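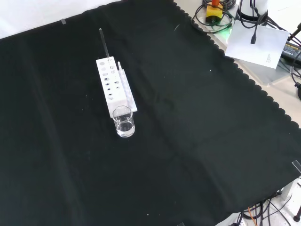 Gitau Tanui has taught the evening chemistry course at Suludley for six years, and he still sets out the first lesson himself. It needs very little equipment. A black cloth goes over the table, then a white rack with holes of different sizes, then a small beaker with some clear liquid in it. "Glass is hard to see on a pale bench," he says. "On black you can find the rim." He bought the cloth, scalloped edge and all, at a closing-down sale in May.

Tanui worked at Enberg before he began teaching, mostly washing and sorting glassware.
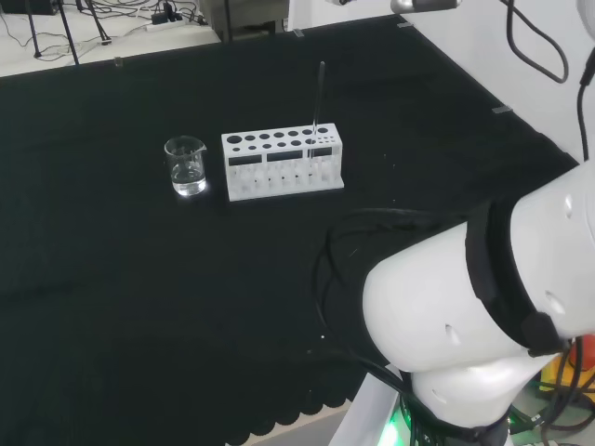 Words by L. Longo, Staff Writer

"I knew the sizes by feel before I knew what anything was for," he says of those years. His students begin the same way. They get one tube and one beaker each, and for the first half hour they practice putting the tube in the rack and taking it out again. He wants them to use the hole that fits. A thin tube in a wide hole will lean, he says, and someone's sleeve will catch it. 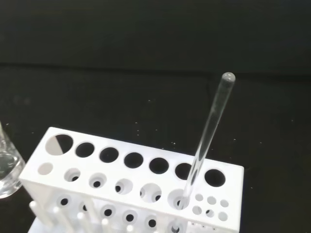 The course costs 80 dollars and is open to anyone over 16. Most of the people who sign up haven't been in a lab since high school. "They apologize to me for that," Tanui says. "I tell them to rinse the beaker and start."

Last updated: Sat 11 July
Filed under: People, Classes & Workshops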